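4 视角、遮挡与场景同步

本章适用于已经完成第 2 章（安装）和第 3 章（机械臂模型导入）的用户。如果您还没有在 Wendetti 里看到机械臂模型，请先回到第 3 章，不要从这里开始。

本章涉及三个程序。Wendetti 是仿真主程序，负责画面和物理计算。Clamine 是感知模块，它从虚拟相机读取图像，输出物体的位置。Marikar 是运动规划模块，它从 Clamine 取得物体位置，计算机械臂的路径。三个程序可以在同一台计算机上运行，也可以分开运行。本手册的例子都假设它们在同一台计算机上。

4.1 开始之前

请确认下面的内容：

（1）Wendetti 的窗口标题显示“已连接”。如果显示“离线”，请看 4.7。
（2）Clamine 和 Marikar 使用同一个场景名称。名称区分大小写。
（3）端口 711 没有被别的程序占用。这是三个程序之间默认的通信端口，在一些 Linux 系统上需要管理员权限才能打开。如果您没有这个权限，请在三个配置文件里都改成同一个别的端口。
（4）硬盘上有足够的空间。一个完整的场景缓存将近 200 MB，每次重新导入网格时会再写一份，旧的一份不会自动删除。

注意：配置文件必须用 UTF-8 编码保存。用别的编码保存时，程序可以启动，但是中文的物体名称会变成空的，Clamine 会把这些物体都当成“未命名”。

4.2 添加虚拟相机

一个场景里可以有多个虚拟相机。每个相机有自己的名称、位置、方向和视角。相机的名称请使用英文字母和数字，不要使用空格。

步骤：

1. 打开菜单“场景”，选择“添加相机”。
2. 在左边的列表里选择安装方式。“固定”表示相机安装在世界坐标系里；“随动”表示相机安装在某一个连杆上，和它一起运动。
3. 如果选择“随动”，请在下一个窗口里选择连杆。列表里连杆的顺序是从底座到末端。
4. 输入位置和方向。位置的单位是米，方向的单位是度。
5. 点击“预览”。预览窗口打开以后，您可以用鼠标左键旋转，用滚轮前后移动。预览里的改动不会写入场景。
6. 如果希望保存预览里的位置，请点击“应用当前视角”，然后保存场景。

注意：第 6 步里的两个动作是分开的。“应用当前视角”只改变内存里的场景，关闭程序以后就没有了。

随动相机的方向是相对于连杆的，不是相对于世界的。很多用户第一次设置的时候输入世界坐标系的角度，结果相机看到的是连杆的内部，画面全部是一种颜色。遇到这种情况，请把三个角度都改为零，然后每次只改一个。

4.3 近裁剪面

近裁剪面决定离相机多近的物体不再被画出来。默认值是 40 毫米。

1. 在相机列表里双击相机的名称。
2. 打开“光学”页。
3. 在“近裁剪面”一栏输入数值，单位是毫米。
4. 点击“应用”。

把这个数值改大，可以让靠近相机的连杆从画面里消失，画面会比较干净。但是我们不建议在给 Clamine 使用的相机上这样做。真实的相机没有这个功能，在仿真里调好的参数到了真实设备上会不一样。如果您只是想录制演示用的画面，请为录制单独添加一个相机，并且在它的属性里取消“供感知使用”。

4.4 检查遮挡

机械臂运动的时候，经常会有一段时间挡住桌面上的物体。场景里比较大的物体也会挡住后面的东西。Clamine 对部分遮挡的物体仍然会给出位置，但是误差会增大。所以在运行规划之前，请先对每一个相机做一次遮挡检查。

步骤：

1. 让机械臂停在任务的起始姿态。
2. 打开菜单“感知”，选择“遮挡检查”。
3. 在窗口上方选择要检查的相机。可以多选。
4. 在“目标物体”里勾选任务需要的物体。不需要的物体请不要勾选，这样检查会快很多。
5. 点击“开始”。程序对每一个相机连续读取 12 帧，然后计算每个目标物体的可见比例。
6. 在任务的其他关键姿态下重复以上步骤。一般来说，至少需要检查抓取前和放置前这两个姿态。

检查时请同时看相机的原始画面，不要只看表格里的数字。

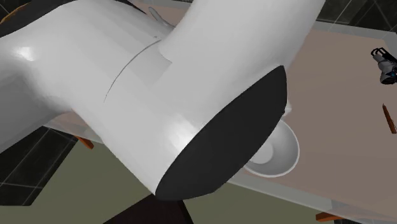 白色连杆和深色端盖挡住了碗的左上部分，碗的右边和下边仍然可见。
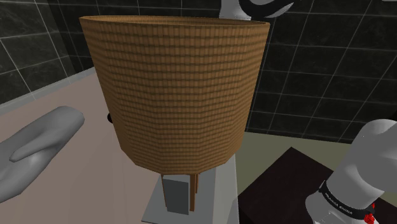 表格里的每一行是一个物体，每一列是一个相机。单元格有三种颜色：

绿色：可见比例高于上限，可以直接使用。
黄色：可见比例在上限和下限之间。Clamine 会使用这个相机的结果，但是会降低它的权重。
红色：可见比例低于下限。Clamine 不使用这个相机的结果。

上限和下限可以在“感知”菜单的“阈值”里修改。修改以后需要重新做检查，表格不会自动更新颜色。

如果某一个物体的整行都是红色，说明在当前姿态下，没有一个相机能够可靠地看到它。请按照下面的顺序处理：

a. 检查物体的名称是否正确。名称错误的物体也显示为红色，可见比例为零。
b. 改变机械臂的起始姿态，把肘部移到桌子的外侧。
c. 移动或者增加一个固定相机。
d. 如果以上都不可以，请打开“记忆上次位置”（见 4.5）。

4.5 记忆上次位置

打开这个功能以后，当物体变成不可见时，Clamine 会继续输出它最后一次可见时的位置，并且在数据里加一个标记 stale。Marikar 收到有这个标记的位置时，会把物体的碰撞体积扩大一点，再进行规划。

1. 打开 Clamine 的配置文件。
2. 找到 keep_last_pose 这一行，把 false 改成 true。
3. 在下一行 keep_last_pose_timeout 输入保留的时间，单位是毫秒。
4. 保存文件，重新启动 Clamine。Wendetti 不需要重新启动。

小心：如果物体在不可见的时间里被移动了，Clamine 不会知道。在有传送带的场景里，或者在两个机械臂共用一张桌子的场景里，请不要打开这个功能。

小心：不要用这个功能代替遮挡检查。它只解决短时间的遮挡。

4.6 把场景同步到规划模块

Marikar 不直接读取 Wendetti 的画面网格。它使用简化以后的碰撞体。导入场景时，每个物体都会得到一个自动生成的碰撞体，形状有四种：盒体、圆柱、凸包和凸分解。

自动选择的结果大部分时候可以使用，但是对于开口的容器，例如碗、篮子、杯子，您必须自己检查。自动选择经常给它们凸包。凸包没有开口，规划模块会认为容器是实心的，所以任何要把东西放进去的路径都会失败，错误信息是“目标位于碰撞体内”。

修改碰撞体的步骤：

1. 在场景树里选择物体。
2. 在右边的属性栏里打开“碰撞”。
3. 把“形状”改成“凸分解”。
4. 在“最大块数”里输入数值。数值越大，形状越准确，规划也越慢。对于普通的容器，请先使用默认值。
5. 点击“重新生成”，等待进度条结束。
6. 打开“显示碰撞体”，用半透明的颜色检查开口是不是真的打开了。
7. 点击工具栏上的“同步”。

注意：第 7 步容易忘记。没有同步的时候，Marikar 继续使用旧的碰撞体，也不会显示任何警告。工具栏上的同步图标如果带有一个小圆点，表示有没有同步的改动。

对于细长的物体，例如棍子、笔、勺子，建议使用盒体，并且把“安全边距”减小。默认的安全边距对这类物体太大，夹爪会被认为在接近的时候已经发生碰撞。修改安全边距只影响所选择的物体，不影响整个场景。

有一些物体是互相支撑的，比如一个东西放在台子上，或者放在几根细的支撑上面。这些物体之间的接触是正常的，请把它们加入“允许接触”列表，不然 Marikar 在开始规划之前就会报告碰撞。方法是：按住 Ctrl 键选择两个物体，点击右键，选择“允许接触”。每次只能处理一对。三个物体互相接触时，需要做三次。

4.7 常见问题

窗口标题一直显示“离线”。
请检查防火墙，然后检查三个配置文件里的端口是不是一样。Clamine 的配置文件里有两个地方写了端口，两个都要修改。

遮挡检查的表格是空的。
相机的“供感知使用”没有勾选，或者目标物体一个也没有勾选。

同一个物体在两个相机里的位置不一样。
位置差别小的时候是正常的，Clamine 会自己合并。差别大的时候，请检查随动相机所选择的连杆。选错一个相邻的连杆，在起始姿态下看不出来，等到机械臂转动以后才会出现差别。

画面里的机械臂运动比规划的路径慢。
画面的刷新和控制的周期是分开的。请看状态栏里的“仿真时间”，它比画面可靠。如果仿真时间也慢，请关闭不使用的相机，每个打开的相机都会占用显卡。

夹爪已经闭合，但是物体没有跟着移动。
请检查物体的质量和摩擦系数。从外部导入的网格，质量有时候是零，Wendetti 会把质量为零的物体当作固定在世界上的物体。

规划成功，但是执行到一半停止。
打开 Marikar 的日志，查找 replan 这个词。如果在停止之前出现了很多次，一般是因为某个物体的位置在跳动，每次跳动都让路径重新计算。请回到 4.4，在停止时的姿态下再做一次遮挡检查，并且看一看是否有黄色的单元格。

关闭程序以后，相机的位置回到原来的地方。
请看 4.2 第 6 步的注意。

4.8 保存和交换场景

场景文件的扩展名是 .wsc。它只保存物体的位置和属性，不保存网格。把场景交给别人时，请使用“文件”菜单的“打包”，它会把网格、相机和“允许接触”列表放进一个压缩文件。Clamine 的阈值不在里面，需要单独复制配置文件。

打包之前请先做一次同步。接收的一方打开以后，也需要在自己的计算机上再点击一次“同步”，碰撞体才会写入本机的缓存。

报告问题时，请把下列内容发给 Fekov 技术支持，收件人写 Vendula Kuruc 或者 Vilém Koubek：打包的场景、Marikar 的日志，以及出现问题时每一个相机的原始画面。请不要只发送屏幕照片，我们需要日志里的时间才能找到对应的姿态。

下一章说明如何把规划好的路径导出为控制器可以读取的文件。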